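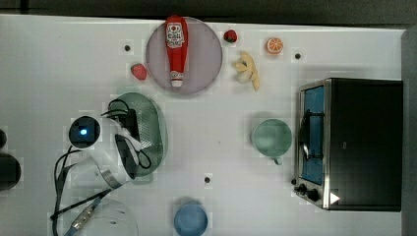
4.2 Recording a reset episode

The Caka method trains the policy on resets as well as tasks. In our trials, policies trained on 1,229 task episodes plus nearly 2,000 resets recovered from a misplaced object more often than policies trained on task episodes alone.

1. Home the arm and wait for the controller to report READY.
2. Lay out the objects from the layout card. The bottle may lie across the plate. Fruit goes directly on the table.
3. Check that the cables do not pull when the wrist turns.
4. Start the recorder, then move one object at a time to its target.
5. Stop the recorder with the gripper open. Label the episode RESET.

Note: Discard any episode with more than three regrasps.

Caution: Keep hands off the table while the arm is enabled. Leave the toaster oven unplugged.

Filed under: Manuals > Manipulation > Data collection

Comments

Vasanthi Varma: Does step 5 apply to aborted episodes too?

Bok-nam Lim: No, label those ABORT. See 4.4.

Parvathi Nambiar: The layout card link in 4.1 is dead.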